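Home Guides Benchwork Scheduling Safety Pay & Hours Archive Contact

How to Check an Automation Pitch Against Your Own Packing Bench

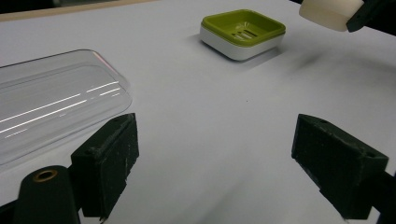

Green and white soap dish on the bench, hand-held gripper in front, clear plastic to the left.

If you run or work on a small packing line, sooner or later someone will offer to teach a robot your job. The offer usually comes in two parts. First your people pick things up with a hand-held gripper while it records what they do. Later, a robot arm with the same kind of fingers is supposed to do the picking for them.

I've been through the first part and am still waiting to be impressed by the second. We pack bathroom and kitchen goods at Nokthorpe, mostly for mail order, and the pitch came from a supplier called Bullex. What follows is the method I'd use if I had to start over. It will work for most bench jobs where one person handles many small items. It won't tell you whether to buy. It should help you avoid buying on the strength of a demo.

What you need

One bench you can spare without wrecking the schedule.
A notebook that stays on that bench.
A clock everybody can see.
The item list for a normal week, including the awkward items.
Someone who does the job now, with authority to stop the trial.

Step 1. Write down the job before the supplier does

Do this before the first site visit. Once the supplier has described your work to you, you'll start using their words for it, and their words leave things out.

Our version from Bullex said "pick item, place in carton." The version we wrote ourselves ran to two pages. Wipe the dish if there's dust in the recess. Check that the tray sits down flat in its base. Turn the label side up. Reject chips. Fetch more paper. Answer the person at the next bench who wants to know where the tape went. Open the carton that the folding machine didn't square up.

Write in plain verbs and have the packers correct it. Dorottya Dudás, our bench lead, crossed out half of my draft and she was right about nearly all of it. I had left out returns altogether.

Mark each line with who would do it after the change. If the answer is "the robot" on three lines and "the packer" on the rest, you now know something the brochure won't tell you.

Step 2. Take your own baseline

Time the work by hand on an ordinary day. Pick a Thursday or whatever your plain middling day is, and stay away from the day after a holiday. Count finished cartons that pass inspection. Ours came to 280 for one bench over a full shift, with breaks in.

Suppliers like to quote picks, and a pick is an easy thing to be good at. A carton contains several picks, a check, a fold and a label, and the customer pays for the carton. Keep your baseline in cartons and convert everything you're told into cartons before you write it down.

Don't let the baseline turn into a speed test of your staff. Say in advance, in writing, that individual times won't be kept. If you can't say that and mean it, stop here, because you'll get fake numbers from people who are right to be careful.

Step 3. Choose items that will cause trouble

The supplier will suggest starting with something friendly. Ask for a mix. For the soap dish bench we insisted on these:

Two-part items. A soap dish with a separate tray nesting on a base has to arrive as two parts and leave as two parts. Decide now whether lifting only the top counts as a pick. We say it doesn't.

Clear plastic. A colorless tray on a white table shows you the table and a few streaks of light from overhead. A person finds the rim by touch. Ask how the machine will find it, and ask again if the answer includes the word "generally."

Glossy surfaces. Same question.

Anything that has to be held gently enough to keep its finish and firmly enough not to drop.

Lay items out the way they really come. If stock reaches the packer in a jumble, a neat bench with open space between pieces is a practice bench. There's nothing wrong with practicing, but write "practice" in the notebook next to those results so they don't get quoted later as production.

Step 4. Plan the recording sessions like real work

This is the part that surprised our people most. A hand-held gripper is slower than a hand. You squeeze two hard fingers around something you could have picked up without looking, and then you do it again with the dish moved over a bit. It's tiring in a dull way and the wrist feels it first.

Bullex asked us for 3,000 recorded picks. They made it sound like something you could tuck in around the edges of the day. You can't. Treat it as a job and schedule it:

a) Limit each person to short turns and write the turns on the rota.
b) Take the bench out of the shift target completely while recording is on.
c) Pay it at the packing rate or better. People are teaching, and the teaching is what the supplier wants.
d) Make it possible to say no without a conversation about attitude.
e) Agree what the camera is allowed to record, where the recordings go and when they are deleted. Get the answer on paper.

On (e), push harder than feels polite. Our draft contract said recordings could be used "to improve services." Whose services? We asked, and the wording got narrower. I still don't love it.

Step 5. Set rules for what counts as a good recording

Before the first session, agree on what gets thrown out, and who decides. If the supplier alone decides, you may find yourselves repeating work for reasons you aren't shown.

We kept our own tally. When we stopped to compare, the supplier had accepted 1,045 recordings. Our tally of picks done was a good deal higher. Some of the gap was fair – items dropped, a sleeve across the lens. The rest came back marked "quality," with no further note, and we asked for one every time. Asking got us better notes. It did not get anybody's afternoon back.

Keep these columns in the notebook: session, item, picks done, picks accepted, reason given. Leave a wide margin for remarks. Ours says things like "fingers scuffed, is this normal" and "tray slides, tried 4 angles," and those remarks were more use to me than the totals.

Step 6. Look over the tool at the start of each session

It takes a couple of minutes.

Open and close the fingers fully. They should meet evenly and release without sticking.

Look at the gripping faces. Wear changes how a smooth item sits between them. If the faces look different from last week, write it down.

Check that no fitting has worked loose on the arms.

Wipe the bench. Specks that a packer would ignore may matter to a camera. Ask the supplier whether your recordings should be made on a spotless surface or an ordinary one, and note who told you. We got both answers from two different engineers.

If anything pinches, catches or needs extra force, stop and report it. Nobody on the floor should be fixing the supplier's tool with the supplier's blessing and the company's insurance.

Step 7. Ask to see somebody else's bad day

We were invited to Bristmont, where an arm had been installed on a similar line. The morning tour was very smooth. I'd suggest going back at the end of a shift, unaccompanied if they'll let you, and talking to whoever is clearing up.

Questions worth asking there:

Who restarts it when it stops?
How far does that person have to walk?
What were they doing before it stopped?
Has anyone's job title changed? Has the pay?
Which items were quietly moved back to hand packing?

The last one produced the longest answer of the day. The clear lids had gone back to a person in the second month. The sales deck had them down as a success, which may have been true on the day the deck was made.

A consultant named Atanasov came with us and explained that staff there had been "freed up for higher-value tasks." The tasks, when we found the people, were refilling the feeder and straightening items that had tipped over. That's work, and somebody has to do it. It is also standing beside a machine all day waiting for it to need you, and a couple of them told us they missed packing.

Step 8. Redo the sums with the leftover work included

Go back to the two-page list from Step 1. For every line still marked "packer," estimate the time and put it in. Then add the new lines: restarting, feeding, cleaning, recording again when a product changes shape. Product changes are the one I'd watch. Our soap dish has been altered twice, once in color and once in the slots, and I couldn't get a straight answer on whether either change would have meant new recordings.

Compare cartons with cartons. If the machine looks good even after that, take it seriously. I'm a doubter by habit, and doubters can miss a good thing. Repetitive reaching hurts people, and if an arm can take the dullest portion of this job and hold up on a wet Monday, I'd like to have it.

Step 9. Put an end date on the trial

Ours was nine weeks. Pick yours before anything is switched on and write beside it what result would make you say yes, what would make you say no, and what happens to the hours of the people on that bench in either case. Share the page with them on the first day.

Expect to be asked for an extension. We were, in October, just ahead of our busiest stretch. We gave them the bench back after the rush, with the same rules and a fresh page in the notebook. Dorottya has added a column to it for minutes spent waiting.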